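Workshop tips: before you believe a tidy-up result

The Flongate method claims 283 practice runs are enough for clearing a table. Ask which table.
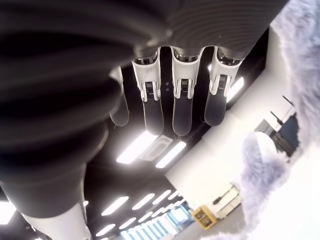

Wrist views sell papers. Check what they hide: fluffy purple plush fills one whole side.
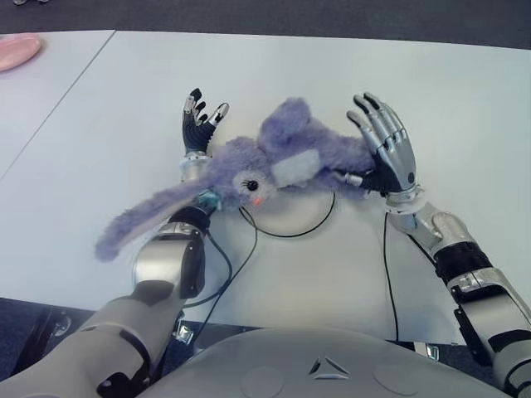 Soft toys flatter any grip. I'd want a mug tried too, and the black cables kept off the tabletop. 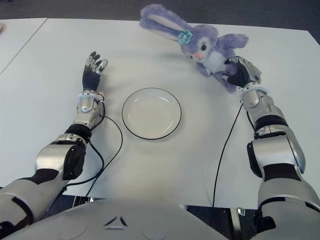
Delus scores only the last step. Ask for the misses, and whether the bare plate counted.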